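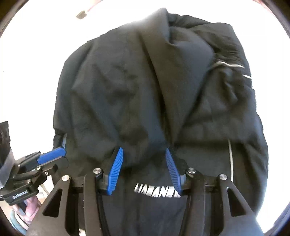 Two-handed garment work with hand-held grippers, black outer layer on a white surface.

The following notes set out the handling rules I have adopted for sessions in which a person works cloth with a pair of hand-held grippers. They replace the list I published here in August, which had grown to three screens and was, by the account of those who tried to use it, seldom read to the end. The present version is shorter. It applies to folding, turning and spreading of garments, and it does not apply to bags, towels or bedding, for which Kwesi Kwofie maintains a separate sheet.

I have written "shall" where I regard a rule as fixed and "should" where an operator may use judgment.

Before work begins

The operator shall open and close each gripper fully before touching the cloth. The finger pads shall be checked for lint, and any lint between the ridges shall be removed with a dry brush. Pivot bolts shall be checked by hand for play. A gripper with play in one finger is to be set aside until it has been tightened, even when the session is already late.

Cables should be routed so that they do not pull on the wrist. Sleeves are permitted, provided that the cuff stays clear of the moving parts.

Dark garments require more care than light ones. On a matte black fabric, a fold and a flat area can look very much alike, and reviewers depend on cords, piping and printing to tell which side of the garment they are looking at. For this reason I no longer allow sessions made up entirely of plain black items. At least 4 garments in each set shall carry some visible marking.

Contact with the cloth

The first contact should be made with the fingers open and the pads on either side of a raised fold. The operator shall not push a closed gripper into the cloth to create a fold. Drawstrings shall not be used as handles. A cord that has been caught by accident is to be released at once, and the attempt continues from there without a restart.

Printed areas may be gripped. My earlier list prohibited this, and I withdraw the prohibition. It was carried over from the Dindon handling guide, which was written for retail stock that had to be returned in saleable condition. Our garments have no such requirement.
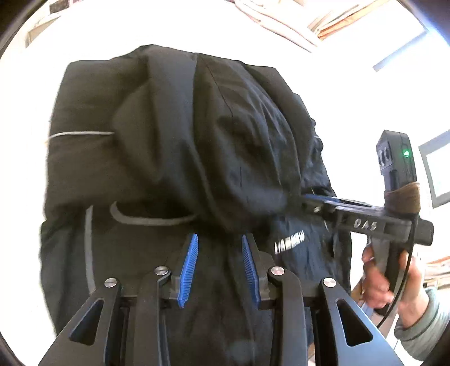
Filed under: Working Practice

Lifting and spreading

Once a garment leaves the surface, both grippers should share its weight wherever its shape allows. The hands shall move at a pace the operator could hold for the full session. Fast movements blur, and a blurred hand-over is of limited use to anyone who must later mark the moment of contact. In the Arico set we reviewed 500 attempts, and the greater part of the rejected ones had been rejected for speed alone.

The two grippers shall not touch each other during a hand-over. Where the cloth is bunched and the operator cannot tell where the second set of fingers will close, the garment should be put down and taken up again. This costs a few seconds and is recorded as part of the same attempt.

Rest and records

Continuous work shall not exceed 60 minutes. I had proposed a longer period and Kwesi objected - correctly, in my present view - that grip fatigue shows in the wrist well before the operator reports it.

Failed attempts shall be kept and labeled as failed. The Shih log now holds 3,475 entries under this rule, and the label has to be entered by the operator before the next garment is taken up. Labels added at the end of the day have been a recurring source of error and will no longer be accepted.

One matter remains open. The Diris draft asks that every garment be returned to a standard crumpled state between attempts, by dropping it from a fixed height. I have tried this and find the results uneven with heavier items, particularly those with a hood or a thick collar. Until the draft is settled, operators should drop the garment once from chest height and leave it as it falls. Comments on this point may be sent to me through the contact page.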